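Fiore revises packing rules for small parcels ahead of winter 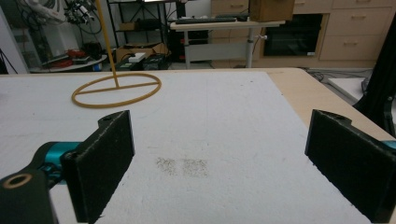
Parcel carrier Fiore will apply new packing requirements to fragile goods shipped through its regional network starting in November. The rules cover ceramics, glass, small instruments and framed items sent by private customers and by businesses without a contract rate. The largest change concerns cushioning. White foam board, the kind laid flat across a light wooden table, remains acceptable as a divider between items but no longer counts as the outer layer of protection. Senders who use it will need a second cushioning material between the board and the carton wall.

The revision follows a review of damage claims filed over the past year. Fiore received 2,273 claims for fragile goods in that period and paid out on 1,685 of them. Most of the accepted claims involved corner or edge impact, according to Helge Brekke, who heads the carrier's claims office.

"A flat sheet spreads a load well when the load comes from straight above," Brekke said. "Parcels in a sorting hall rarely get hit from straight above. They land on a corner, the sheet slides, and the item meets the carton."

Under the current rules, a sender can declare a parcel fragile if the contents are separated from the carton on all six sides by any foam, paper or molded pulp. The new text sets a minimum depth for the cushioning and requires that it stay in place when the closed carton is turned over. Counter staff may ask for a turn test before accepting a parcel at the fragile rate. Parcels that fail can still be sent at the standard rate, without breakage cover.

Carton limits also change. A fragile parcel may not exceed 46 pounds, and a reused carton will be accepted only if its original flaps are intact and old labels have been removed. Tape must cross both end seams. String and paper straps are excluded.

Katia Tedesco runs a ceramics shop that ships through Fiore and took part in the consultation. She supports the turn test but expects the extra material to raise her costs. "I can cut board to size in a minute. Corner pieces have to be bought in, and they take up shelf space," she said. Her shop has started using folded corrugated inserts for plates and keeps board for the layers in between.

Onari, a smaller carrier that hands part of its volume to Fiore for final delivery, will adopt the same wording. Giuliana Cáceres, operations manager at Onari, said parcels packed under the old rules would be accepted for 2 weeks after the change — provided the fragile declaration was made before the start date. Parcels arriving later will be moved to the standard rate and the sender notified by email.

The fragile surcharge stays at its present level. Claims must still be filed with photos of the carton, the cushioning and the damaged item, and the packaging must be kept until the claim is closed. A printed summary of the rules will be available at Fiore counters before they take effect. Contract customers are covered by separate terms, which come up for renewal in the spring.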